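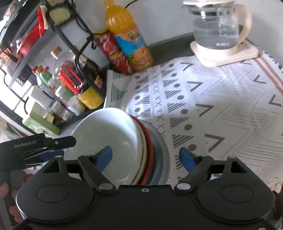

Tuesday, still July. Spent the whole morning on the Fledavholm reissue and I think I finally know why side two sounds like it was sung into a sock. The tape is fine! It was our azimuth, again. I nudged the playback head until the cymbals on the second song came back, then ran the whole reel flat into the converter, no EQ, no noise reduction, nothing clever. I'd like the listening table to go back to something less fancy than a white patterned cloth with a stack of dishes on it, but it'll do for reading track sheets (which are mostly illegible anyway, whoever wrote them made their sevens and ones the same way).

What's on the reel, as far as I can tell: the whole of side two in order, plus 2 takes of the closing number that never made the record. The first has a count-in and then a guitar that wanders off in the second verse. The other one is lovely, slower, with the harmony mixed way up, and I played it more times than I had any reason to. There's a dropout 46 seconds in, left channel only. I tried patching it from the right and it went all narrow and strange for a moment, so I've left it alone for now. Hertta Mäkelä has the safety copy at Jasari and I've asked her to check the same spot before I start drawing in waveforms by hand.

Levels: peaks are hitting harder than on side one, so the two sides won't match without a trim. Don't trim the transfer file! Do it in the mastering session. (Note to me, who did exactly this on the Wallner tapes and had to go back and pull the reel a second time.)

Hurgate want 250 copies on vinyl, and they'd like the slower take on as a bonus if it fits. I timed it out and side two would run long with it, so we'd be cutting quieter, and that band had a proper bass player. I'd sooner put it on side one, straight after the instrumental, and let the original running order stand on the flip. 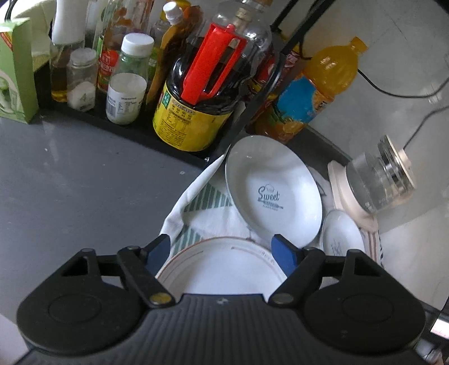
Elfriede Koller thinks I'm wrong about that. She wrote back that a bonus take in the middle of a record is just an interruption, and that people who've loved this album for years know exactly what comes after the instrumental and will be annoyed every single time. She'd do a separate seven-inch, slow take on one side, the wandering-guitar one on the other, and tuck it in the sleeve. I hate how much I like this. It costs more, obviously, and I have to ask Hurgate, but the wandering one has grown on me since lunch.

To do: clean the heads again, print the azimuth note and tape it inside the box lid, bounce both takes for Elfriede at full resolution. Box 17 is still out on the shelf and needs to go back in its sleeve.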